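Release 2 of the Prilmont Stone Care Notes, dated June 28, 2023. This file replaces the README distributed with the first release.

# Prilmont Stone Care Notes

## Summary

The Prilmont Stone Care Notes are a collection of short written records on the cleaning, sealing and repair of natural stone in homes and small public buildings. Each record describes one visit to one surface: the kind of stone, the complaint, the treatment applied, and the condition noted at follow-up where a follow-up took place. The collection is text only. It was assembled by the Prilmont archive from the paper job books of two closed workshops, Monti and Grorell, and is maintained by Benedetta Galli.

The collection is intended for people who study trade language, for conservators who need to know what was put on a surface in earlier decades, and for teachers of stone masonry. It may also be of use to writers of care guides, subject to the cautions below.

## Contents

| File | Content |
|---|---|
| `records.csv` | One row per visit |
| `terms.csv` | Trade words with plain definitions and spelling variants |
| `products.csv` | Treatments named in the job books, by general class |
| `books.csv` | The 22 job books, with workshop, condition and missing pages |
| `CHANGES.md` | Corrections made between releases |

All files are UTF-8 with a header row. Empty fields mean that the job book gave no information. The word `illegible` is used where something was written but could not be read.

## Stone Names

The workshops named stone by look and by habit. "Marble" in the Monti books covers true marble, polished limestone and, in several places, serpentine. The Grorell books are stricter and often give a quarry name, though the spelling varies from page to page. The transcribers did not correct any of these names. The field `stone_as_written` holds the original wording and `stone_class` holds the archive's own reading, assigned from the full text of the record.

Dark stones received the least consistent treatment. A brown marble may appear as "brown," "tobacco," "coffee," or simply "dark," and the same kitchen may be entered under two of these names in successive visits.

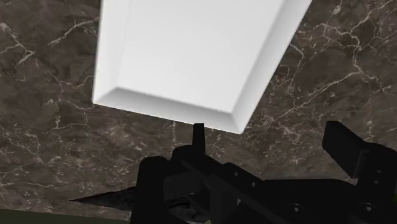

Where two records clearly refer to the same surface, they share a value in `surface_id`. The link was made only when address code, room and stone all agreed. Users who prefer a looser match can build one from `address_code` and `room`, but should expect errors in apartment buildings, where the workshops often treated several kitchens under one entry.

## Fields in `records.csv`

- `record_id`: identifier, stable across releases
- `book_id`: key to `books.csv`
- `address_code`: random code that replaces the street address
- `surface_id`: shared by records of the same surface
- `room`: kitchen, bath, hall, stair, exterior, other
- `stone_as_written`: original wording
- `stone_class`: marble, limestone, granite, slate, serpentine, terrazzo, unknown
- `finish`: polished, honed, brushed, unknown
- `complaint`: free text, as written
- `complaint_class`: etching, stain, scratch, chip, dullness, loose joint, other
- `treatment`: free text, as written
- `follow_up`: free text, as written, or empty

The classes in `complaint_class` were chosen after the first 7 books had been transcribed and were not changed afterward. As a result, some complaints that are common in the later books, such as haze left by an old sealer, are found under "other."

## How the Records Were Made

The job books were transcribed by hand at the archive between the arrival of the Grorell deposit and the close of the following December. Every page was typed by one person and read against the original by a second. Disagreements were settled by Benedetta Galli, whose decisions are recorded in `CHANGES.md` under the record number concerned.

Abbreviations were expanded only when the same writer used the full form elsewhere in the same book. Prices, telephone numbers and the names of customers were omitted. Names of employees were replaced by initials, and the initials do not correspond to real ones.

In 49 records the page is torn or water damaged and part of the treatment is lost. These records have been kept, with the missing portion marked `[lost]`.

## Known Limits

**Coverage.** The two workshops served a small area and a particular class of customer. Kitchens and entrance halls are heavily represented. Exterior work is rare, and there are very few records of slate.

**Follow-up.** A follow-up was generally written only when the customer called again. An empty `follow_up` field should not be read as evidence that a treatment succeeded.

**Cause.** The cause of damage was often guessed by the customer and copied down without comment. Lemon juice, wine and vinegar are blamed for marks of every kind, including some that the treatment text plainly shows to be scratches.

**Finish.** The field is empty or unknown for most of the early Monti books. A surface described as "dull" may have been honed from the start.
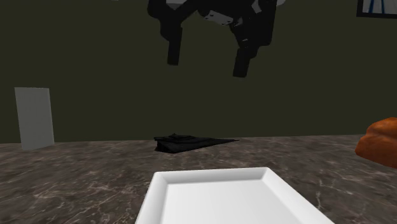
*Mottled gray-brown marble countertop. Rendered view.*

## Safety

Several treatments in the job books are no longer considered safe. They include strong acids used indoors, solvent mixtures prepared on site, and poultices containing lead compounds. The records are reproduced as historical evidence. They are not instructions, and no treatment in this collection should be applied to any surface on the strength of its presence here.

Dry grinding and sanding of stone produce fine dust that is harmful to breathe. The job books do not mention masks or water suppression, and readers should not infer that none were needed.

## Terms of Use

The files may be copied, adapted and redistributed for any purpose, provided that the Prilmont archive is credited and changes are stated. Users are asked not to attempt to recover the addresses or names that were removed.

## Related Material

The Nutis index of trade words was consulted for the definitions in `terms.csv`. Entries that follow Nutis closely carry an `N` in the `source` column. The index itself is not part of this release and has its own terms.

## Corrections

Corrections should be sent to the archive in writing, with the `record_id` and the proposed reading. A proposal to change `stone_class` should state which words in the record support the change. Accepted corrections appear in the next release and are listed in `CHANGES.md`.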